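Back on the allotment

I've had the plot since March and I am completely hooked. I'd only ever grown cress on a windowsill, so standing in front of a full strip of weeds with a borrowed fork was a bit of a shock, but what fun it's been!

The best thing so far is the beans. Elis Maddocks two plots down gave me a paper bag of runner bean seed he has been saving for years (he calls them Naleven, no idea if that's the real spelling) and they have gone absolutely mad. I put in 32 and nearly all came up. They're over my head now and covered in red flowers, and the bees are at them from first thing in the morning.

The courgettes are another story. Slugs had the first lot in a single night. I sowed again in pots, kept them on the back step until they were big and hairy, and those ones have been left alone. I picked one on Tuesday that weighed 900 grams, which I had sworn I'd never let happen. Soup, then. And cake, if anyone has a recipe that doesn't come out soggy?

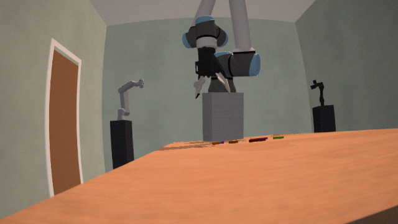
Next job is the far end, where the couch grass is. Ladi Bashir reckons cardboard and a thick layer of compost will see it off by spring, so I'm begging boxes from everyone I know. I want garlic in there eventually, and maybe a row of broad beans if there's room left!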